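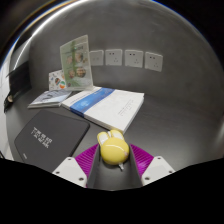
Call for residents: Gendine Street low-energy housing study

Camby Housing Trust is looking for 28 households to take part in a study of home energy use in the Gendine Street neighborhood. The study starts in October 2025 and runs for 7 months, ending in May.

The former Mertens bakery block is being rebuilt as small all-electric homes. Before the second phase is designed, we want to know how people in the older houses nearby heat, cool and ventilate their rooms. Renters and owners can both apply. Homes of any age are fine, but the living area must be over 600 square feet.

What you would do:
Let us fit temperature and humidity sensors in two rooms
Fill in a short online form once a month
Share your electric and gas bills for the study period
Attend one group meeting at the Vesow Community Room

Each household receives $100 at the start and a written energy report at the end. The sensors are removed free of charge. Bills are stored without names or addresses.

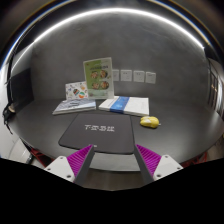 Floor Verbeke took part in the pilot and wrote to us that the monthly form took her less time than finding the gas bill, and that the report showed her back bedroom losing heat through the attic hatch – something she has since had sealed.

To apply, send your name, street and type of home to Nuria Escobar at the Camby office, or leave a note at the front desk. Households on prepaid meters are welcome. Please mention it when you apply, as the billing form is different.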